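Closora 715 Fingertip Set, Black

Replacement fingertips for the Lavatcombe two-finger gripper with wrist camera. Sold in pairs, left and right matched. Screws are included; the tightening key is sold separately.

Fitting: open the gripper fully, switch off the arm and remove the 2 screws at the base of each finger. Wipe the mounting face before seating the new tip. Tighten evenly – a tilted tip will close off-center.

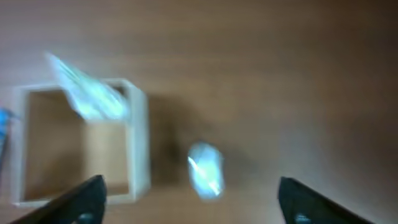 Run the width calibration after every change of tips. For thin film and crumpled plastic, set the closing force to 2 and check that the tips meet along their full length. Clean with a damp cloth. Do not use solvent near the camera window.

Replace both tips together. Ships from Costirham in 7 working days.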